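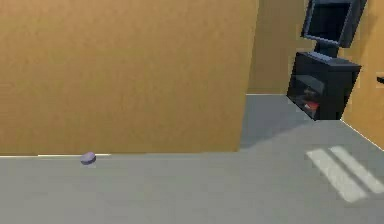
3.2 Wall colour and reported room warmth

January 18, 2020 – Charmaine Nkuna and Haris Ristić

Participants in the Drarwood survey were asked to rate how warm their main living room felt on a winter evening, using a scale from 0 to 100. We received 371 usable replies. Rooms painted in yellow, tan or ochre shades were rated warmer than rooms painted white or grey, even where the thermostat setting was the same. The difference was larger among people who had chosen the paint themselves.

We use cookies to improve your visit. Accept | Manage settings

Kadlec's earlier work in Pattinasarany found a similar pattern in rented flats, but she did not record the surface finish. We asked about this separately. Textured plaster was rated slightly warmer than smooth paint – a small effect, and one that disappeared in rooms under 30 square metres. 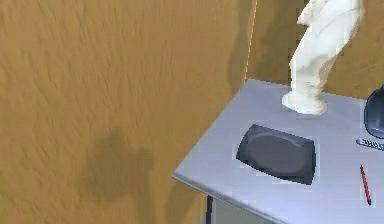
Lighting was harder to deal with. Most households had a mix of lamps, and few could say what bulbs they used. We therefore grouped replies by whether the room was lit mainly from the ceiling or from lower down, and left bulb type out of the analysis.

Figure 4. Tan walls with a mottled finish; a light grey table stands at the lower right.

The ratings in Figure 4's colour group varied more than those for white rooms. Gajdoš suggested that people disagree over which shades count as tan, and the February follow-up will use printed colour cards.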